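Grarby Help Board > Home and Garden > Floors and Insulation

Footstep noise from upstairs room, is felt under the floor enough?

Posted by Hrefna Brøndum
Tags: old house, noise, wood floor, underlay

Hello all. I hope this is the correct section, if not please move it.

We live in a wooden house of two floors. Upstairs is one big room which my sister Heiðrún uses for her work and also for exercise in the morning. Under this room is my bedroom. I hear every step, and when she puts down a chair it sounds as if it falls on my own ceiling. Voices I almost do not hear, it is only the steps and the things that are dropped.

The floor up there is old boards, directly on the beams. Between the beams there is some filling, I believe it is wood shavings, but I have looked only in one place where a board was loose near the chimney. The ceiling in my room is boards also, painted, and I do not want to take it down because it is original and the rest of the family would be very unhappy with me.

My plan was to put gray wool felt over the old boards and then a new floor on top, the kind that clicks together. The shop in Latness sells felt by the roll and the man there said it will be "much better" but he could not say how much. The height I can lose is 30 millimeters in total, after that the door to the stairs will not open. The price for the felt alone comes to nearly 600, so I want to be sure before I buy.

What I would like to know: will felt alone help for steps? Must it be thick? And must it be fastened to the boards or lie free?

Thank you for reading, I know it became long.

4 replies

Heiðrún Brøndum
I am the sister. I want to say that I do walk softly. Also I have bought slippers in May.

Valtetti
Felt is good. We have it under everything, no problems. Buy the thick one.

Juhl
Dear Hrefna, I had nearly the same situation in my parents' house and I will try to write what I learned, also the mistakes.

First you must separate two kinds of noise. One kind goes through the air, like voices and radio. The other kind is when something hits the floor and the floor itself begins to shake. You say that voices are not your problem, so you have the second kind. For this it is correct to begin at the top, at the place where the foot lands. A soft layer there takes a part of the hit before it comes into the beams.

Felt helps mostly against the sharp sounds, for example heels, chair legs, a pen that falls. It helps much less against the deep sound, the "boom" when a person steps heavily. That deep sound comes from the whole floor bending a little, and a thin soft layer cannot stop it. In our house the sharp sounds became so weak that I forgot them, but the deep ones I could still hear at night. 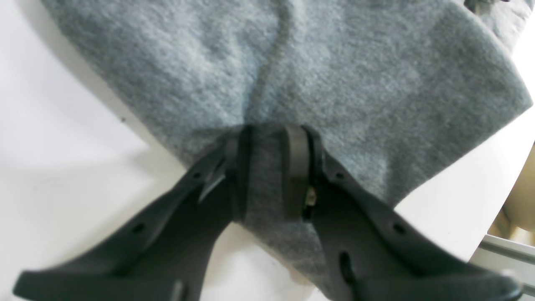 About thickness, more is not always better. A click floor needs a base which does not give too much, otherwise the joints move up and down and after some time they open or begin to squeak. You should look in the instructions of the new floor, usually they say which underlay is allowed and how thick it can be. If you use a thicker felt than they allow, you can lose the guarantee. I did this mistake in one room and had to lift everything again.

If you have 30 millimeters, I would use them like this. Start with the old boards. Go over the whole floor and screw down every board that moves, into the beam, and listen while you walk. A squeak that you leave there will be under the new floor for many years. Then put felt, then a layer of heavy board (gypsum floor board is good, it exists in thin sheets), then the thin underlay that the floor maker wants, then the click floor. The heavy layer is important, as it makes the floor slower to move, and this is what helps a little against the boom. Measure every layer in the shop with a ruler, and add them together before you pay. Also ask somebody who knows beams if the old floor can carry the extra weight, I am not an engineer.

The felt should lie free. Do not glue it and do not put screws through it, because each screw makes a hard connection between the new floor and the old one, and the noise will go there. Lay the pieces edge to edge, without overlap. If they want to slide you can put a little tape over the joint.

One more thing which many people forget is the wall. The new floor must not touch it. Leave a gap all the way around, and put a narrow strip of felt standing up in it while you work. The baseboard should be fastened to the wall only, and it should not press down on the floor.

For wool felt I would also ask about moths. Some felt is treated and some is not. And open one or two boards more to see what is between the beams. In old houses the filling has often sunk down, and then there is an empty space that works like a drum. If so, you can fill it from above while the boards are up, and you do not need to touch your ceiling.

I wish you good luck with it.

Hrefna Brøndum
Thank you very much Juhl, this was more than I hoped for. I did lift two boards yesterday evening and you were right, the filling is only half of the height in both places. I will fill it first and see how it sounds with a rug before I decide about the rest. The heavy board I had not thought about at all. Valtetti, thank you also, may I ask how thick yours is?

Valtetti
Don't remember, it was there when we moved in.

Topic viewed 2865 times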